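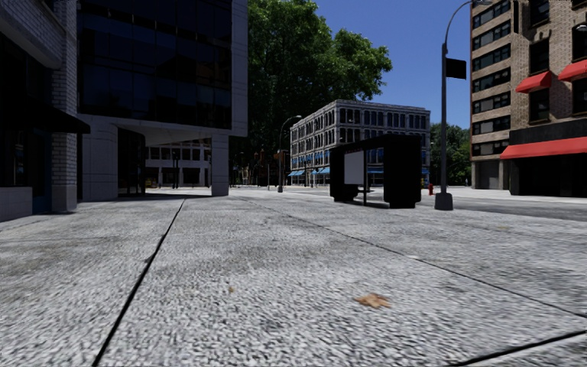 Gun-woo Um

# Curb Departures in the Mikar Sidewalk Robot: Fault Report

## 1. Purpose

The project set out to measure how reliably the Mikar delivery robot follows a city sidewalk in simulation. During testing, the robot repeatedly drove off the curb and into the road. The original schedule was suspended, and the remaining weeks were given to finding the cause. This report records the fault, the tests used to isolate it, and the correction proposed.

## 2. Test Setup

All runs were carried out in the Iltero simulator on a route named Filtetti. The route follows a concrete sidewalk beside a long brick wall and ends at an intersection with a marked crosswalk. Mikar was instructed to remain on the sidewalk, pass all fixed objects with a safe margin, and stop before the crosswalk.

The robot used a forward camera and a simulated depth sensor. Both feeds were passed to the Bae planner, a path-planning module written by an earlier student team and adopted without changes. Each run was limited to one crossing of the block, with the sun held in a fixed position. 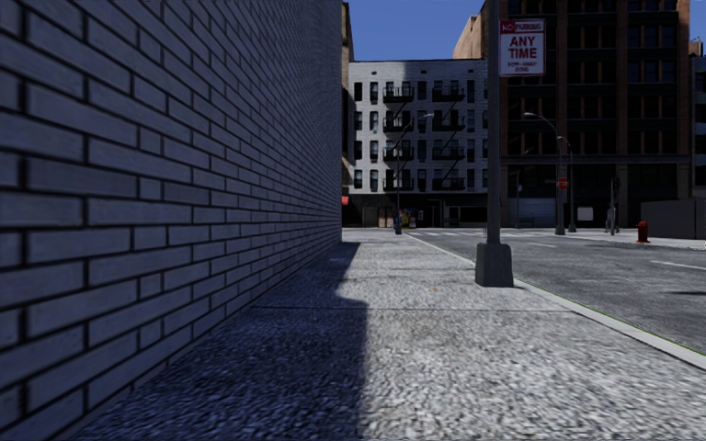 A run was recorded as failed if any wheel crossed the outer edge of the curb, if the robot touched an object, or if it stood still until the time limit. The simulator stopped the run at the moment of failure and saved the last 1,000 planner messages.

## 3. Description of the Fault

Of 143 runs, 33 failed. In 18 of the failed runs the robot left the curb. In the other 15 it halted and did not resume. No contact with any object was recorded.

The curb departures followed the same pattern. Mikar traveled normally until it came near the edge of the wall's shadow. It then moved toward the road, although the shaded pavement was level and clear. On reaching the lamp post it chose the narrow strip between the post's base and the curb, and the right front wheel went over the edge.
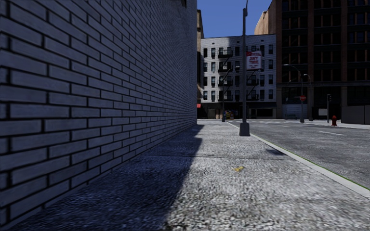
*Wall shadow and lamp post on the Filtetti route*

The first explanation considered was a fault in the depth sensor. Recorded depth values were therefore compared with the known geometry of the route. They agreed on both sides of the shadow line, and the sensor was ruled out.

Attention then turned to the planner messages. The Bae planner marks strong changes in brightness as possible drop-offs. It is intended to confirm each mark against depth data before using it. In the adopted version, the confirmation step was skipped whenever the camera feed arrived ahead of the depth feed. The shadow boundary was then treated as a real edge, and the usable sidewalk appeared much narrower than it was.

The halted runs had the same origin. In those cases the planner judged that no safe path remained on either side of the post. 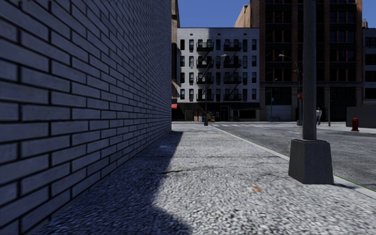

*Rendering: Gun-woo Um, Iltero simulator*

## 4. Safety Assessment

The fault is considered serious. A robot entering the road at low speed may not be noticed by drivers, and the planner issued no warning before any departure. It continued to report normal operation until the wheel had crossed the curb.

The test plan also contributed. Early trials were held on a route without strong shadows, and good results there were accepted as sufficient grounds to proceed.

## 5. Proposed Correction

The planner should wait for a matching depth reading before it accepts a drop-off. If no reading arrives, the robot should slow down and report the missing data. A separate rule should prevent Mikar from passing on the road side of any fixed object near the curb.

The first change has been written but has not yet been tested over the full route. The second requires a revised map format and is left to the next project group. Physical trials should remain suspended until both are in place and the Filtetti runs have been repeated with several sun positions.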